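Sticking drawers and indoor humidity

Posted Jul 3, 2021

Every summer the small drawers in my apartment start to bind, and every winter they rattle. I have kept a humidity log since March to see how closely the two track each other. These are my notes so far, mostly on wood movement and on what I do about it. 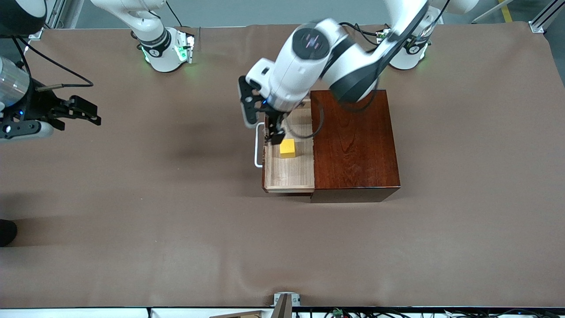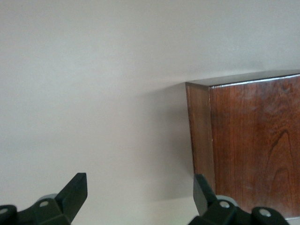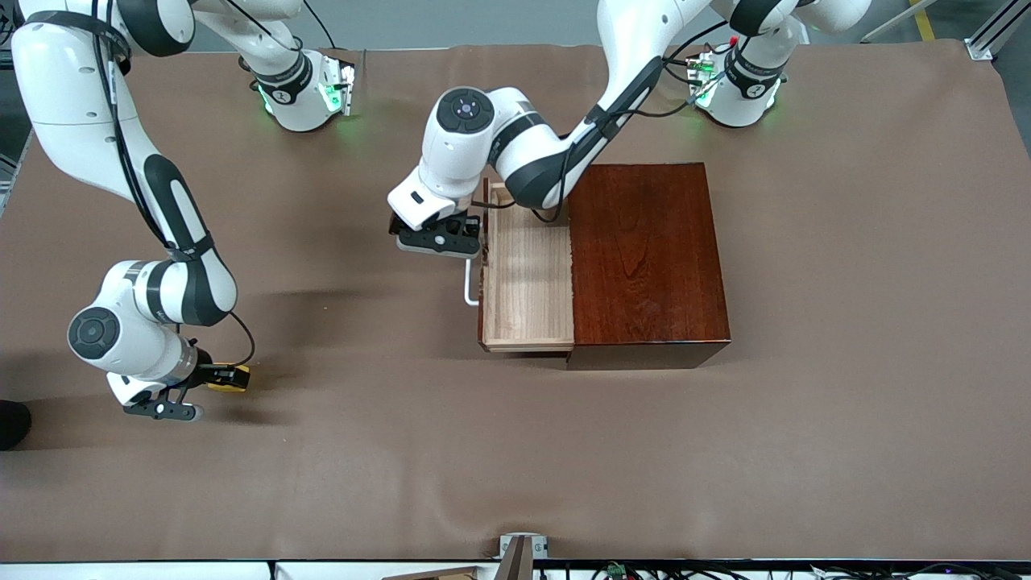
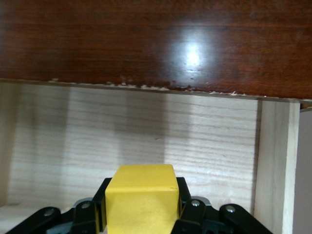
Small cabinet with a dark reddish-brown finish. The pulled-out drawer shows in the first and third pictures, the chipped edge in the last.

Wood takes up and gives off water vapor until it reaches balance with the air. The balance point depends mainly on relative humidity and only a little on temperature. What matters for a drawer is direction. Along the grain, solid wood hardly moves. Across the grain it moves a lot, and a flatsawn board moves more across its width than a quartersawn board of the same species. A drawer side is usually cut with the grain running front to back, so its height changes with the season and its length does not. Summer binding is therefore mostly a top-and-bottom problem. People sand the outside faces of the sides first, and that is usually the wrong place.

My tall dresser came from a shop in Cetudby that closed years ago. Its drawer sides are 115 mm high. Between the driest reading in March and last week, the one I measure grew by 2 mm. The opening did not grow to match, as the case sides run with the grain vertical and hold their height. All the change has to come out of the clearance.

I measure at the same point each time, a pencil mark near the back of the side. Calipers are fine for this. A tape is not. The log stands at 147 readings, taken in the morning before the windows are opened. The sensor is a Nostameo, the cheap one with the clip on the back. I checked it against a salt jar: table salt and a little water, made into a slush, sealed in a container with the sensor for a day. The air inside should settle near 75 percent. Mine read low by a few points, and I correct for it in the spreadsheet.

Finish slows the exchange but does not stop it. A drawer with a varnished front and bare sides takes up moisture unevenly, and the bare parts respond first. Veneered panels behave differently again, depending on the core. Over solid wood the veneer has to follow whatever the core does, and a brittle finish or old glue can let go along an edge. Over plywood there is little movement to follow.

Order of work, for a drawer that binds in July:

Take it out and look for shiny spots. Those are the contact points.
Rub paraffin on the runners and the bottom edges of the sides. Try it again.
If it still binds, wait. Wood planed to fit at peak humidity will be sloppy by winter.
If it binds in fall as well, plane the top edge of the sides, a few passes at a time, and wax the fresh surface.

I skip spray silicone. It gets into the wood and makes later refinishing difficult.

The Layug blanket chest in the hall has no drawers, but the lid is a single wide board and it cups toward the room when the air dries out. I have 13 readings on that so far, too few to plot. The battens underneath are fixed with screws in round holes, and they should be in slots. I plan to elongate the outer holes and leave the center one tight.

Next entry will have the plot for the dresser, and the Sernside side table if I can get its drawer out.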